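厨房岛台操作规范 图集与说明

Cokgate 厨房仿真组
2023年1月19日更新

本页收录岛台工位的画面,并附上现行的操作规范。规范适用于 Cokgate 在仿真厨房中进行的机械臂摆放、夹取和移送任务,也适用于外部合作方按同一套规则提交的记录。条文由 Svenja Baumgartner 整理,Hubert Auer 和 Wichai Chuensuk 校对。上一版是在三月发布的,变动的条目在文末列出。

图集页面向三类读者:编写任务脚本的人,操作机械臂的人,以及事后审核记录的人。三方看的是同一份条文,不另发简版。第一次接手这项工作的人请先通读“场景”和“起止状态”两节,再去申请账号。

一、场景

1.1 厨房模型在一个批次内不得改动。岛台、后台面、柜体、水槽、窗和地板都属于固定部分,换批次时才允许更换材质或布局。

1.2 吧凳属于固定部分,不作为可移动物体登记。任务脚本不得为了给机械臂腾出空间而把吧凳删掉。如果吧凳确实和机械臂的运动范围冲突,应当改机械臂的安装位置,并把新的位置写进批次说明。

1.3 可移动物体分为两类。一类是容器和垫具,如盘子、托盘、砧板、餐垫;另一类是食材和餐具。两类物体分别编号,编号规则见组内的 Riedl 物体表。Riedl 表是唯一有效的清单,表外的物体不能进入正式批次,只能用于试跑。

1.4 同一任务中允许出现颜色相近的容器。任务指令必须写到能够区分的程度,“蓝色的那个”不够,应写“圆盘”或“长方形托盘”。审核时遇到指不明的指令,整条记录退回,由脚本作者重写指令,不由操作员自行理解。

1.5 托盘和砧板在部分视角下容易混淆。登记时一律以物体表中的类别为准,不以画面观感为准。

1.6 灶具在本批次中不参与任务。旋钮和炉架保留碰撞体,机械臂碰到后照常计入接触记录。需要用到灶具的任务另立批次,由 Vinzenz Hauser 审批。

二、起止状态

2.1 每条记录从规定的起始姿态开始。起始姿态允许有小幅随机偏移,偏移范围写在批次说明里,操作员不得手动调整。

2.2 起始时夹爪张开,爪内没有物体,与任何物体都不接触。脚本在第一步之前自动检查这三项,有一项不符就不开始记录。

2.3 物体放好之后要等它们静止,再开始计时。仿真中物体有时会在放置后轻微滑动或弹起,这段过程不记入正式记录。等待时间以物理引擎报告静止为准,人眼看着不动不算。

2.4 结束的条件有两个:目标物体到达指定位置并静止,夹爪与其脱离。两个条件都满足才算结束。物体到了位置但夹爪还夹着,记录继续,直到超时。

2.5 超时的记录标为“未完成”,照样保存。请不要删除未完成的记录,也不要在保存之前重跑覆盖。以前有过一批记录只留下了成功的部分,后来做失败分析时没有材料可用,那一批最后整体作废了。

2.6 任务结束后机械臂不必回到起始姿态,除非指令中写明。

三、夹取与移动

3.1 接近物体时先到达物体上方,再垂直下降。斜向插入只在两种情况下使用:物体紧贴容器边沿;上方有遮挡。使用斜向插入的记录要打上相应标签。

3.2 托盘有翘起的边沿,进出托盘时夹爪的抬升高度必须高过边沿。具体高度由脚本按容器类别给出。从托盘里拖着物体翻过边沿的做法不合格,即使物体最后到了正确的位置。

3.3 食材模型的形状不规则,夹取点以物体表中标注的为准。叶菜类标注在根茎部分,不夹叶子。肉类标注在较厚的一侧。标注点夹不住时,操作员可以改夹其他位置,但要在备注里写清楚。

3.4 竖立的物体和平放的物体按不同的姿态登记。如果食材在放置后呈竖立状态,而脚本登记为平放,以实际静止后的姿态为准,由脚本自动改写字段。自动改写失败时转人工,不要忽略。

3.5 移动途中物体掉落,有两种处理办法。掉在岛台台面上并且够得着的,允许重新夹取,记为“中途掉落”。掉到地板上的,立即停止,记为“失败,离台”。机械臂不去够地板上的东西。

3.6 夹爪不得推动容器来凑物体的位置。容器移动超过允许范围的,整条记录降为参考级。

3.7 餐垫上的餐具默认不参与任务。碰到餐具而未使其移位,不扣分;移位则记一次扰动。一条记录里扰动两次以上,由审核员决定是否保留。

3.8 机械臂各关节的速度上限与真机配置保持一致,不得因为是仿真就放开。Joar Eklund 在组会上反复提过这一条。仿真里跑得快的轨迹搬到真机上多半要重做,而且审核员看惯了快动作以后,对真机上该慢的地方也会变得不敏感。

3.9 机械臂的工作空间边界同样照真机设置。真机周围有人员通道的一侧,在仿真中划为禁入区,哪怕那一侧在模型里是空的。

四、画面与视角

4.1 每条记录至少保存两个固定视角。视角的位置和朝向写在批次说明中,记录开始后不再变动。

4.2 允许机械臂遮住一部分物体。遮挡是正常情况,不要为了画面好看而绕开机械臂摆放视角。但目标物体在所有视角中都看不见的时间不能超过批次说明规定的上限。

4.3 光照在同一条记录内保持不变。批次之间可以更换光照,更换后要重新跑一遍校验集。校验集现有200条,由 Wichai Chuensuk 维护。

4.4 渲染画面对外使用时必须标明是仿真画面。演示文稿、网页和论文插图都照此办理,字样放在图的下方或角上均可,字号不得小于正文。把渲染画面和真机照片并排展示时,两边都要标。

4.5 不得对渲染画面作后期修饰。裁切可以,调色不可以。

4.6 画面中出现计划外的穿模、闪烁或物体悬空,保存原图并提交到 Jullau 工单,记录本身暂停使用。工单关闭之后,由提交人而不是处理人来确认记录能否恢复。

图集:岛台工位
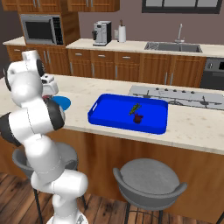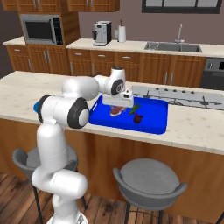
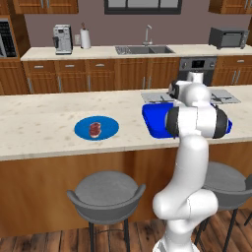

仿真画面。白色机械臂在厨房岛台工位,岛台前放置灰色吧凳。前两张台面上是带边沿的蓝色托盘,第三张是蓝色砧板和盛有肉块的圆盘。

五、记录与标注

5.1 一条记录包含:任务指令、场景编号、物体编号、关节轨迹、夹爪状态、各视角画面、接触记录、结果标签、备注。缺任何一项都不能提交,备注可以为空,但字段必须存在。

5.2 任务指令用完整的句子书写,写明物体、起点和终点。指令里不写动作细节,例如不写“先抬高再平移”。动作由轨迹体现。

5.3 结果标签一共六个:完成、中途掉落后完成、未完成、失败离台、失败碰撞、作废。不得自行增加标签。拿不准的先标“未完成”,并在备注中说明,等审核员处理。

5.4 标注员和操作员不能是同一个人。人手不够时可以跨组借人,Brelura 那边有受过同样培训的标注员,联系方式在组内通讯录里。

5.5 物体名称一律取自物体表。标注员认为名称与模型外观不符的,不要改名,提交工单。曾有一件小的深红色物体,三个人分别标成杯子、水果和盖子,后来查表才统一。凡是从画面上看不准的东西,都先查编号再写名称。

5.6 画面描述只写看得见的内容。物体被夹爪挡住大半时,写“部分遮挡”,不要凭记忆补全。从单张画面判断不出夹爪是要下降还是刚刚抬起的,就不写方向,方向以轨迹数据为准。

5.7 备注用中文或英文均可,同一条备注内不要混用。

六、审核

6.1 所有记录都要经过自动检查。自动检查包括:字段完整、起始状态、速度上限、工作空间边界、结束条件。

6.2 通过自动检查的记录按批次抽审。抽审比例由 Vinzenz Hauser 在批次开始前定下,中途不改。抽审不合格的批次转为全审。

6.3 审核员看记录时先看接触记录和轨迹,后看画面。先看画面容易被结果带着走,看到食材稳稳地放在盘子里,就不太会再去留意途中是不是碰过托盘边沿。

6.4 现批次共收到记录4000条,抽审中退回的已由脚本作者认领。退回原因最多的是指令指代不明,其次是容器位移超限。退回的记录改好以后用新编号提交,旧编号保留。

6.5 对审核结果有异议的,在工单里回复,不在聊天群里讨论。两名审核员意见不一致时由 Svenja Baumgartner 裁定。

七、转到真机之前

7.1 仿真中合格的轨迹不能直接视为真机可用。转到真机之前要重新做风险评估,评估由真机现场的负责人签字,仿真组的人不代签。

7.2 第一次在真机上运行时降速,操作员手不离急停。食材用软质替代品,台面上不放玻璃和刀具。

7.3 真机现场如果有椅凳,要么固定,要么移出机械臂的可达范围,并在地面上标出位置。仿真里吧凳不会自己移动,现场的会。

7.4 台面材质差异较大时,重新标定夹爪力和接触阈值。石材台面和木质台面不共用一组参数。

7.5 真机附近有灶具的,断气断电以后才能开始运行。现场负责人负责确认,确认结果写在当天的运行单上。

7.6 夹爪接触过真实食材后按食品接触面的要求清洁,清洁记录跟运行单一起归档。仿真批次没有这一项,运行单模板里也不要删掉它。

7.7 真机运行出现与仿真不一致的情况,把两边的轨迹放在同一张工单里提交。只交真机一边的,工单会被退回来补材料。

八、本版变动

1.5 新增,说明托盘与砧板的登记办法。
2.3 改为以物理引擎报告为准,原先写的是固定等待时长。
3.4 新增竖立姿态的处理。
3.7 原为“不得触碰餐具”,现改为按移位与否区分。
4.4 增加并排展示时的标注要求。
5.3 标签数目不变,“碰撞”改称“失败碰撞”。
7.3 新增。

工单1409中提出的托盘手柄孔碰撞体问题尚未处理完。处理期间,夹爪从手柄孔一侧进入托盘的记录一律标为参考级,不计入正式批次。手柄孔在托盘短边一端,脚本里已经加了提示,但旧版脚本没有,使用旧版的请自行留意或者尽快升级。

九、引用与使用

本页画面可以在组内文档和培训材料中使用,标注“仿真画面,Cokgate 厨房仿真组”。对外使用请先给 Joar Eklund 写信,写明用在什么地方、用哪一张。条文可以自由转载,转载时请保留条目编号,方便对照后续版本。

条文中的错字和不通顺之处,直接在页面下方留言。涉及规则本身的修改建议请走工单,标题以“规范”两个字开头,正文写明条目编号、现有文字和建议文字。

相关页面:Riedl 物体表 | 批次说明模板 | 真机运行单模板 | Jullau 工单入口 | 往期图集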